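Folding and Storage of Small Cloths in Shared Laundry Rooms
Student project report, Skaltbridge
6 min read
2 comments · 31 shares

1. Background

The shared laundry room at Pinville serves two corridors of student housing. Cloths and hand towels belonging to the building are washed there and returned to a single open shelf. In October the housing office reported that the shelf was frequently untidy and that clean items were being washed again. The project group was asked to propose a folding method and a shelf layout that residents could follow without training.

2. Method

Two folds were compared. The first, referred to in this report as the flat fold, brings the lower edge of the cloth up to the top edge and then halves the result from side to side. The second, the band fold, begins with a narrow strip turned up along the lower edge, after which the cloth is folded in thirds. Both were carried out on a hard, level surface with cloths of similar size. Each fold was repeated 20 times, and the finished cloths were stacked on a Skikon shelf unit of the same depth as the one at Pinville.

The stacks were left overnight and inspected the next morning. A stack was recorded as failed if any cloth had opened or if the pile leaned over the front of the shelf.

3. Results

The flat fold was quicker to learn and produced even stacks, although thinner cloths tended to slide. The band fold held its shape better once the cloth was on the shelf. Its main weakness was at the first step – if the strip was not turned up evenly, the lower edge drifted toward a point and every later fold carried the error with it. Smoothing the cloth from the center outward before turning the strip reduced this problem.

Soft fabrics were harder to keep square than stiff ones under either method. Cloths taken straight from the dryer were also easier to fold than those left in the basket.

4. Recommendations

The group recommends the band fold for soft cloths and the flat fold for all others. Stacks should contain up to 31 cloths on the lower shelf and fewer on the upper one. The Paulauskas label holders already fitted to the shelf should be used to mark each section by size – a change that requires no new purchases.

A printed guide to both folds should be placed at eye level beside the folding table. The text of the guide was submitted to the housing office on 18th May.

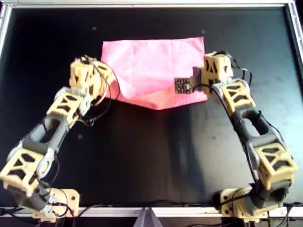
The guide should be checked again after one full term of use, and the wording of the first step of the band fold revised if residents continue to find it difficult.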